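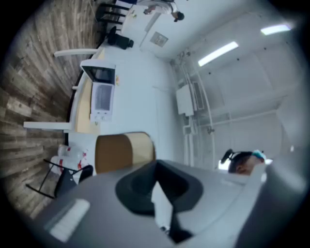
The kitchen corner of the workshop, with both little ovens on the counter.

I've been promising to write up my robot safety tips for ages, and a small scare with the toaster oven finally got me moving. I have a little arm (a Pirivis, bought used, and I love it to bits) that I'd taught to open an oven door, slide a tray in and close up again. It had done that 40 times without a hiccup. Then one evening the controller lost its link to the arm halfway through closing the door, and the arm just stopped — gripper still clamped on the handle, oven still on, motors holding as hard as they could.

My first thought was to pull it off by hand. Please don't! A stalled arm pushes back, and when it lets go it drops. I got away with a sore thumb and a bent handle, but Iveta Paulík did the same thing last June and needed stitches.

So, my tips, in no special order:

Put the oven and the robot on separate switches. Mine shared one power strip, so killing the power to the oven meant the arm went limp right over a hot door. Now the oven has its own plug-in timer that cuts out after 2 minutes more than the recipe needs.

Cold first, always. Run any new motion with the oven unplugged, and keep running it until you're bored. Then do it a few more times.

Check the rubber on your fingers. Soft gripper pads go shiny and stiff when they've been near heat, and then they slip. I wipe mine with a damp cloth and swap them after 2000 grabs, or sooner if I can dent them with a fingernail and the dent stays.

Turn the grip force down. I'd left mine at 55 percent from an old job with jars, and a small oven door needs far less than that.

Clear the floor before you start. You want to be able to step back fast, and chair legs are just the right height to catch an ankle.

Tie back hair and sleeves, and have the stop button in your hand. On the shelf doesn't count (ask me how I know).

Trevor Hiebert wrote to say he loops a bit of cotton string around the handle and has the arm pull on that, so the string gives way if anything jams. I tried it over the weekend and it works nicely, though you do have to keep the ends well away from the heating elements. I'm using a short loop with a double knot for now.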